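## 5. Working at the mixed-item picking station

This section is for the people who worked at the sorting table before, and who now work together with the arm. Please read it fully before your first shift at the station. The section about the Clomeo control software is separate.

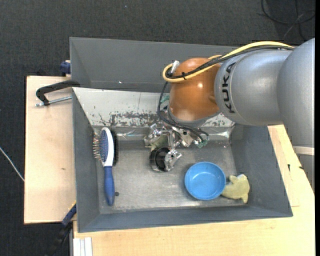
*Fig. 5-1. Gripper over the bin with mixed items (hairbrush, bowl, plush toy).*

### 5.1 What changes in your work

Until July, one person took every returned item out of the bin by hand and put it on the Nyaga belt. Now the arm does most of this picking. Your work is to prepare the bin, to watch the first picks, and to take over the items which the arm refuses. The decision about the condition of an item (resell, repair, discard) stays with you. The arm does not judge the condition.

The target at the Clemby site is 590 items per shift. This is the target of the station and not of the person. If the arm stops many times, write it in the station log and continue at your normal speed — you do not need to recover the lost items by hand.

### 5.2 Preparing the bin

1. Press **Hold** on the panel and wait until the lamp is steady white.
2. Check that the clamps at the bin are tight. Try to move the bin with one hand. It must not move.
3. Remove loose packing material from the bin floor. Clear film reflects the light, and the arm may try to pick the reflection.
4. Put the items in the bin in one layer. Soft items can touch the wall, but they should not cover other items.
5. Put bowls and cups with the open side up. The gripper can then place one finger inside the rim.
6. Step behind the yellow floor line and press **Release**.

> **Note:** Long items with a handle, for example brushes, are easiest for the arm when there is free space on both sides of the handle. If it lies tight against the wall, move it toward the middle.

> **CAUTION:** Do not reach into the bin when the lamp is green, also if the arm is not moving. It can be calculating the next pick.

### 5.3 The first picks

Stay at the station for the first 5 picks of each bin. Watch the gripper and also the cables at the wrist. The loop of the cables must be free to move when the wrist turns. If a cable is pulled straight or catches on the gripper, press **Hold** and call maintenance. Do not push the cable back by yourself.

After these picks you can go to the inspection desk. The Gollia pager will call you when the arm needs help.

### 5.4 When the arm refuses an item

After 2 failed attempts on the same item, the arm goes to the parking position and the pager sounds.

1. Press **Hold**.
2. Take the item out by hand and put it in the manual tray.
3. Look if something was lying under it. Turn this item so it can be gripped.
4. Select the reason on the panel: *too soft*, *hidden*, *too smooth* or *other*.
5. Press **Release** from behind the line.

Please select a true reason and not always *other*. The settings are corrected from these entries, and the same plush toy can stop the station every day if we do not know about it.

### 5.5 Breaks and rotation

One person stays at the station for a maximum of 100 minutes, then changes with the inspection desk. Watching a machine is tiring in a different way than lifting, and some colleagues have told us that they noticed it only at the end of the shift. The rotation plan hangs beside the panel. For changes in the plan, or if you want more training time with the arm, speak with Phyllis Fairclough, shift coordination.

> **Note:** Manual picking stays part of the training. Each person does one bin per week by hand, with the arm in the parking position and **Hold** active.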